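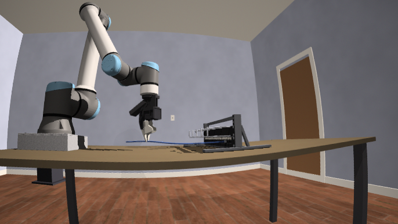
**Slide 1. Purpose of the session.** Good afternoon. I am Shona Chisholm, and I look after the cable cell at Cluscombe on behalf of Tidell. My subject this afternoon is how that cell is set up and kept in order, in the simulator first and on the shop floor afterwards. The work is simple to state: a thin blue cable has to be picked up and laid in the rack. In the model the arm stands on a block at the left end of the table, the rack is on the right, and the fingertips come down almost to the tabletop to reach the cable. Most of our faults begin at that height. Please hold questions on cost until the last slide.

**Slide 2. Setting the base.** The base position is the first value to be entered and the last to be changed. Every taught point is measured from it. If the mounting block is moved, the whole programme must be taught again, and the old file must be archived under the Orano job number. We do not permit small corrections to single points as a way round this.

(Pause. Allow time for the site teams to note the job number rule.) 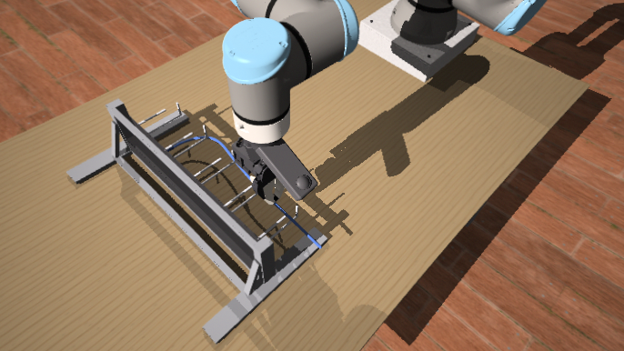

The same rule applies to the rack. Its feet are located against fixed stops at Cluscombe, and the stops are checked at the start of each shift with the gauge kept in the cell cabinet. A reading outside the limit is entered in the log and the cell stays off until the shift lead has signed.

**Slide 3. Gripper care.** The fingertips are wiped at every shift change and inspected for wear every 426 cycles. They are replaced in pairs. A new tip beside a worn one will hold the cable at a slant, and the fault then shows itself at the rack, where it is easily mistaken for a rack problem. Closing force is set on the controller page marked Grip. Begin at the lowest setting and raise it one step at a time, up to 5 steps. If the cable still slips, stop and examine the tips. 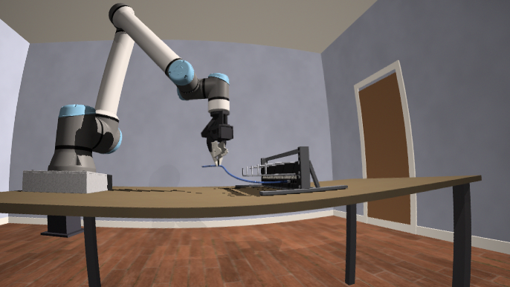

Volkan Sezer has asked that a caution be recorded at this point. In his view the simulated cable is more forgiving than the real one, and a force value which passes in the model should never be carried to the floor without a trial by hand. He would also like the trial to be made with cable from the reel in use, as stiffness varies from one reel to the next. Both points are accepted and have been added to the Uysal procedure.

**Slide 4. What the log tells us.** The log for April holds 1,773 cycles. The stops fall into two main groups: cable missed at the pick, and cable caught on a prong during laying. The first group is nearly always a height error. The second is a path error, and it is dealt with under the recovery steps.

(Hand out the recovery sheet now.)

**Slide 5. Recovery after a caught cable.**

1. Press hold. Do not open the gripper.
2. Reduce speed to the crawl setting and back the arm away along the path by which it came.
3. Free the cable by hand only when the drive light is out.
4. Replay the last path in the model and look at the clearance over each prong.

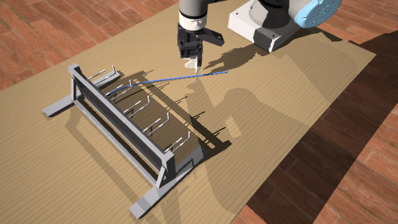 5. Raise the path where clearance is short, save it under a new number and run 100 cycles in simulation before releasing it.
6. Enter the change in the log, with the name of the person who made it.

**Slide 6. Costs and questions.** Spare fingertips are held at Cluscombe and charged to the cell. Requests for a second gauge should be sent to me in writing before the next review. Questions on the Orano file may be put to Volkan or to me.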